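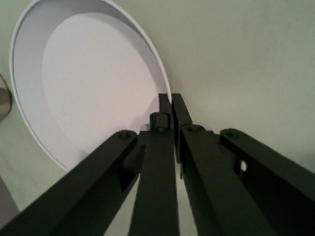
A shallow white bowl on a pale tabletop.

Why Does a Bowl Hold Water?

A bowl is a solid with a hollow in it. Water is a liquid, so it has no shape of its own. Gravity pulls it down until it reaches the lowest place it can get to. In a bowl, that place is the middle of the bottom. The sides push back on the water and stop it from spreading.

The amount a bowl can hold is called its volume. Two bowls can be equally wide and have different volumes, if one is deeper.

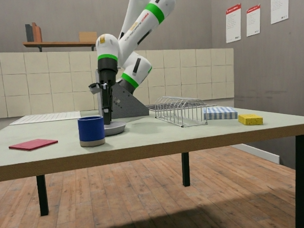

Clay bowls need one more step. Dried clay has tiny gaps called pores, and water soaks into them. Heating the clay in a very hot oven, called a kiln, makes it hard. A coating called glaze then melts into a thin layer of glass – this seals the pores. The pottery at Gredov has glazed its bowls this way since 1639. Its smallest bowl holds 43 milliliters and its largest soup bowl holds nearly 84 times as much.

Try it: fill a bowl to the rim, then add water drop by drop. The surface rises slightly above the rim before it spills. Water particles pull on each other, and this pull is called surface tension.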